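Damgate Robotics Course – Unit 4 Handout
Sorting Packaging with a Wrist-Mounted Camera

1. Purpose of the unit

Students will prepare a small set of wrist-camera images, label them, and use them to plan a grasp on a bottle. The unit takes up two laboratory sessions in the Stakuvville building. Work is done in pairs, and each pair keeps one logbook.

2. Before the session

Read the safety sheet for the Barredo arm and bring the signed copy. Check that the pair's folder on the Filtow server opens from the laboratory computers. Pairs without a working folder should report this to the course office before the session begins.

3. Labeling procedure

Each pair receives 114 images. Every image is labeled by one partner and checked by the other. Record the class of the nearest object, any text that can be read on it, and whether the fingers are in view. Text is entered exactly as printed. Where lettering is too blurred to read, enter "illegible" and do not guess from color or shape – a guessed brand name is marked as an error.
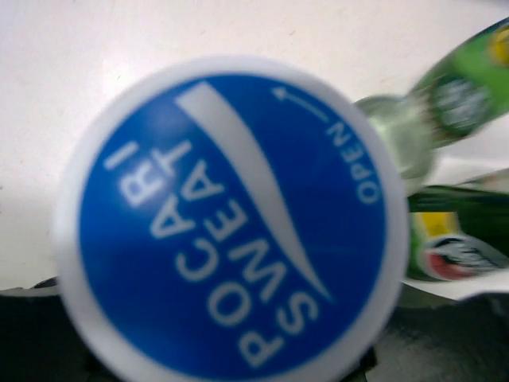 Figure 1. Cap in close view from the wrist camera. Readable text: POCARI SWEAT, OPEN. Lettering on the green bottles at right: illegible.

Printed words may lie at any angle. Rotate the image in the viewer before reading, then return it to its original position before drawing the outline. In Figure 1 the outline follows the outer edge of the white rim and stops where the cap leaves the image. Do not complete the circle by estimate.

Neighboring objects that are only partly visible receive their own outlines and the tag "partial". Parts of the gripper are outlined last.

4. Grasp planning

Choose 11 labeled images and sketch a proposed approach for each. State the direction of approach, the finger opening, and the nearest obstacle. Reflections on caps and glass should be noted in the logbook – they affect the edge detector used in Unit 5.

5. Submission and grading

Labels count for up to 30 points. Logbooks are due in the first week of August. Late work is accepted only with written permission from the course office.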